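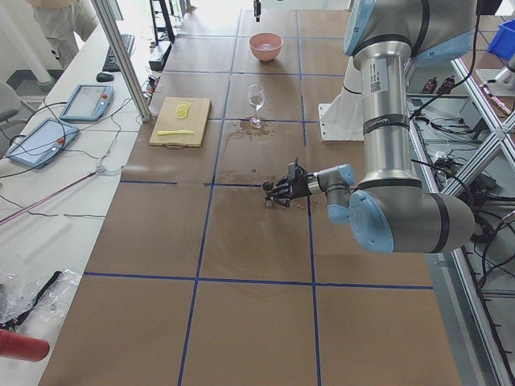
Thursday, October 8, 2026
Drinks bench, Cumolberg room

Reset the table before starting. The brown paper is past saving and I'm leaving it until the roll from Zaton shows up. Tape grid still square enough. Task list for the bench has one line on it: make a drink a guest would accept. A teenager at a summer job gets this in a lunch break, so naturally we have had it on the board since January.

Layout for the session: bowl at the far end, wine glass in the middle, cutting board with the lemon slices and the yellow plastic knife. Slicing is still done by a human. Nakamura's write-up says cutting is "a solved subproblem," and I'd like to see their lemons.

Morning went to the pour. Target 34 ml into the glass, water only, until we trust it with anything that stains. The arm has no trouble tilting a jigger. Its trouble is with stopping. It tips slowly, the water clings to the lip, runs down the outside and drops next to the foot of the glass. Tip it faster and it overshoots the rim. Dropped the Ditach grasp planner in as a replacement and it picked a grip too close to the mouth of the cup, so that went back out after 9 tries.

Puddle management: the arm does not see the puddle as a problem. It will pour, miss, and retreat to its start pose with great dignity. Wiping is a separate chore with its own project page and no code. 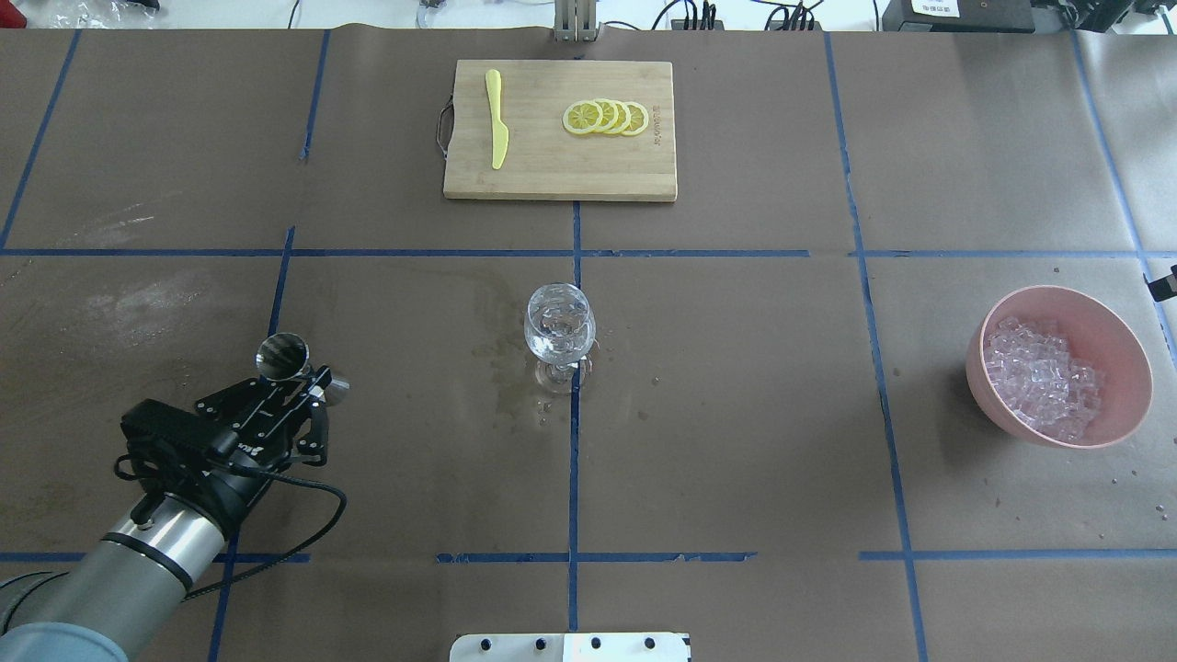 Jigger orientation matters more than I had it down for. Double-ended means there is always a second cup pointing somewhere, and the planner treats the whole thing as a plain cylinder. Needs a proper model with both cups and the waist. Have put that at the top of the list, above ice.

Ice: not attempted. Cubes slide, stick together and shrink while you are debugging. Suggest we try 2 cubes, by hand into the glass first, to see what the pour does with them in the way.

Lemon: wants a fingertip under the edge of the slice. Our fingers are metal plates. Parking it.

Status for whoever reads this before the demo: it can hold the jigger. I would not let it near a carpet.

To do
– pour speed sweep, 600 ms steps, log the tilt angle this time
– new jigger model
– more towels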